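Open Day at the Pidthorpe Laundry and Linen Works

April 8, 2023

I have wanted to get inside the Pidthorpe works ever since I moved out this way, mostly because I drive past it twice a day and it smells so good. So when the open day flyer went up at the library in March, I put my name down for the morning tour and talked my sister Gunel into coming with me. She hates laundry. She came for the cafe.

Parking was in the field behind the loading dock, five minutes' walk, and it was muddy, so wear boots if they do it again next year. We got a sticker at the gate and a paper map that had the restrooms in the wrong place.

Our guide was Ewan Hollis, a big cheerful man who started there on the presses and now runs the folding side. He took us first through the sorting hall, where everything comes in from hotels and a couple of nursing homes. It's loud in there! Sheets go one way, towels another, and anything personal (somebody's pajamas, a single sock, a child's bathrobe) goes into a cage by the wall until the hotel asks for it back. They mostly don't ask. Ewan said the cage gets emptied every few months and the clothes go to the thrift store on Ogbonna Street.

Then the washers. They're enormous, with round doors I could have stood up in, and the biggest one takes 162 pounds at a time. The day before our visit they had put 1,483 bed sheets through, and that was a slow day. Over 2,000 is more usual once the summer people arrive. Gunel perked up at this point, mainly because the floor was warm.

The flat ironer was my favorite thing in the whole building. Two women feed the sheet in by its corners, it slides under the rollers, and it comes out the far side as smooth as paper. They let a few of us try feeding one. Mine went in crooked and came out with a pleat you could have cut cheese with, and the woman next to me very kindly said she'd seen worse.

After that we went on to clothing, and I was surprised by how much time they spend on T-shirts. I had assumed a big laundry was all sheets and tablecloths, but they do staff shirts for restaurants and gyms too, and a T-shirt is a pain in the neck. A sheet has corners. A T-shirt that has come out of a dryer is just a lump, and before you can fold it you have to find the shoulders, or at least two spots far enough apart that the rest hangs down in some kind of order.

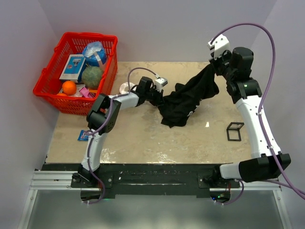
Black ones are the worst, according to Ewan. The seams disappear, the folds disappear, and if it's inside out you may not notice until you've already folded it. His trick is to look for the print first, if there is one, and work outward from that. I've tried it at home since and it does help, although my husband's shirts are nearly all plain, so I'm back to feeling for the label.

He also showed us the fold they use for restaurant shirts. Lay it face down and smooth it from the middle out, bring in one side with the sleeve tucked back, then the other side, then up from the hem in thirds. A good folder does one in 9 seconds. I got nowhere near that, and Gunel, who had announced in the car that she wasn't touching anything, turned out a perfect one on her second go. I'm still annoyed.

The last stop was the mending room, up a narrow staircase at the back. I could have stayed an hour — drawers and drawers of buttons, and a wonderful old treadle machine, a Drostovness, that they keep for heavy canvas. The lady up there was patching an apron and chatted the whole time without once looking down at her hands.

The cafe was set up in the old boiler house. Coffee was fine, lemon cake was excellent, and the soup had run out before we got there. There was a table selling retired hotel towels by the bundle, and I bought two bundles, one for the dog and one for us. The dog got the nicer ones by mistake.

Tours were free, with a jar at the gate for the hospice. Ours took a little under two hours, stairs included. There's a freight elevator if you need it, but you have to ask at the gate before you start.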